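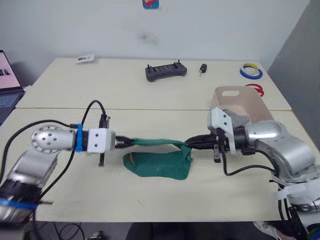
Casting out nines

Casting out nines is a method of checking sums done by hand. It can be used with addition, subtraction, multiplication and, with a small change, division. The method shows that some answers are wrong, but it cannot prove that an answer is right.

Method

The digits of each number are added together. If the result has more than one digit, its digits are added in turn, until a single digit is left. This is called the digital root. A nine may be dropped wherever it appears, as may any group of digits adding up to nine, which is where the name comes from. A root of nine is treated as zero.

The same operation is then carried out on the roots. Take the sum 928 + 832 = 1760. The digits of 928 add up to 19, then 10, then 1. The digits of 832 add up to 13, then 4. The two roots together make 5. The digits of 1760 add up to 14, then 5, so the answer passes.

For multiplication the roots are multiplied. In 563 × 832 = 468416 the roots are 5 and 4, giving 20 and then 2. The digits of the product add up to 29, then 11, then 2.

In subtraction the result may be negative, in which case nine is added. For 928 − 832 = 96 the roots give 1 − 4 = −3, or 6, and 96 also has a root of 6.

Division is checked by turning it round: the root of the divisor times the root of the quotient, plus the root of the remainder, should match the root of the number divided.

Why it works

Ten is one more than nine, so every power of ten leaves a remainder of 1 when divided by nine. The number 563 is five hundreds, six tens and three units, and leaves the same remainder as 5 + 6 + 3. Remainders can be added, subtracted and multiplied in the same way as the numbers they come from.

Limits

Any error that changes the answer by a multiple of nine goes unnoticed. The most common is swapping two digits. If 1760 is copied as 1670, the root is still 5. A nought left out or put in by mistake also has no effect, so 600 and 60 both give 6.
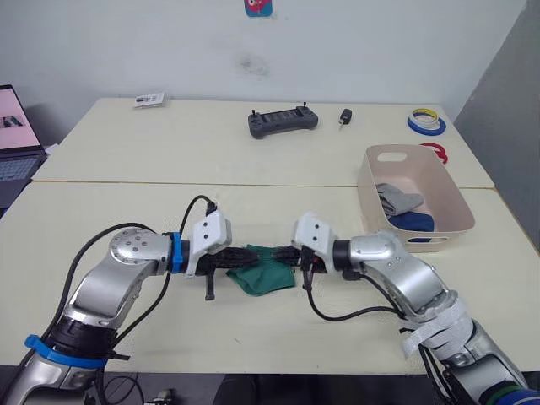

Jussara Conceição argues that the weakness over swapped digits matters more than textbooks admit, as it is the slip pupils make most often when copying from one line to the next. She would teach the check only alongside a rough estimate.

If wrong answers were spread evenly over all the possible remainders, one in nine would pass. Errors made by people are not spread evenly, and the true share depends on the kind of work.

Casting out elevens

A related check uses eleven. The digits are added and subtracted by turns, starting with the units. For 928 this gives 8 − 2 + 9 = 15, or 4 after taking away eleven. For 832 it gives 2 − 3 + 8 = 7. The total is 11, or 0.

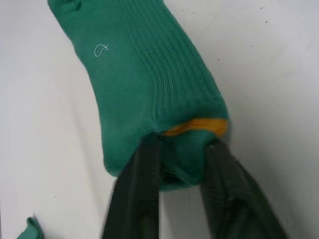
The answer 1760 gives 0 − 6 + 7 − 1 = 0 and passes, while 1670 gives −2 and fails. The elevens check catches any swap of two different neighbouring digits. Used together, the two checks miss only errors that are multiples of 99.

See also

Digital root
Modular arithmetic
Check digit
Divisibility rules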